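Equipment money: hold off on the second order

The request to spend the rest of this year's automation budget on two more Senberg arms came back to us on 21st August, a little thinner than the version we saw in March and with the same hole in the middle of it. The quote is $2,796 per set of hand-held grippers and just under double digits for everything that hangs off them: mounts, spare pads, calibration, the data storage. That last line is marked "to be confirmed," as it was in March.

I have been reading equipment quotes for Groltmont long enough to distrust a price that stops just short of a round number. Call it $3,000 and then ask what shipping costs. Grarner, who would be selling us the sets, lists freight separately and the service plan on another sheet again. Pads wear out. The quote has 2 spare pairs in it, and I can't find anyone willing to say how many months that covers.

The case for buying is that we would record people doing small handling jobs ourselves, then use the recordings to train the arms. Fine. But handling jobs pile up quickly once you start listing them, and a cup with a bottle in it is a different job from a cup on its own.
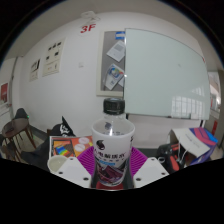
Ofori disagrees with nearly all of this and asked for equal space. Waiting costs money too, Ofori says, and every month spent arguing over pads is a month with no recordings at all; buy one set now, wear it out, and the budget for next year will write itself from the receipts.

I could live with one set. What I can't support is the bundle, which ties the grippers to the arms and locks us into the service plan for 3 years. Grarner should price the grippers alone, with freight and a replacement schedule on the same page. Senberg should tell us in writing what happens to the arm discount if we order later.

Until both of those arrive, the arms stay on the wish list. Comments on the draft budget can go to the equipment desk, and please put the line number in your message.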